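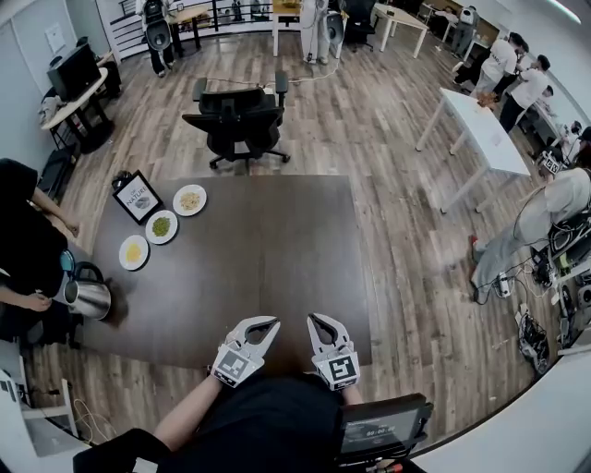 Begehung Gemeinschaftsraum Pullik – Checkliste mit Anmerkungen
Stand: 2000-03-06
Geprüft von: Fadwa Cherkaoui
Zur Kenntnis an: Wiroj Tanasarn

Liebe alle, ich habe mir diesmal etwas mehr Zeit genommen und schreibe zu den meisten Punkten ein paar Sätze dazu, weil ein nacktes Häkchen beim nächsten Mal doch keinem weiterhilft.

1. Wasserkocher, Standort
Mit Anmerkung. Der Edelstahlkocher steht am linken Rand des dunkelbraunen Tisches. Bitte weiter zur Mitte rücken, gerade wenn mehrere Leute gleichzeitig am Tisch sind und jeder einmal hinlangt.

2. Wasserkocher, Gerät und Kabel
In Ordnung. Deckel schließt, Griff sitzt fest. Prüfung durch Karakaya gilt bis September.

3. Speisen auf dem Tisch
Mit Anmerkung. Drei weiße Teller, alle ohne Abdeckung. Ich weiß, es sieht so viel netter aus, aber die Hauben liegen im Schrank und wollen auch einmal benutzt werden! Warmes bitte mit mindestens 60 Grad ausgeben.

4. Aufsteller »NATURE«
In Ordnung. Steht hinter den Tellern und stört dort niemanden. Er darf von mir aus gern bleiben, ich mag ihn.

5. Kabel am Boden
Mangel. Hinter dem schwarzen Bürostuhl läuft ein weißes Kabel quer über den Holzboden. Kabelbrücke ist bei Sturent bestellt, Artikel 71. Bis dahin bitte festkleben und den Stuhl mit seinen Rollen davon fernhalten.

6. Regal bzw. Schrank links
Mangel, gering. Verknäuelte Kabel. Wiroj, magst du dich mit mir einen Nachmittag dransetzen? Ich bringe Kuchen mit.

7. Schreibtisch mit Monitor
In Ordnung. Fußraum bei Gelegenheit freiräumen.

8. Theke und Laufwege
In Ordnung. Genug Platz, auch wenn an der Theke zu mehreren gearbeitet wird.

Nachkontrolle der Punkte 1, 3, 5 und 6 in 28 Tagen. Rückfragen gern an mich – am liebsten vormittags.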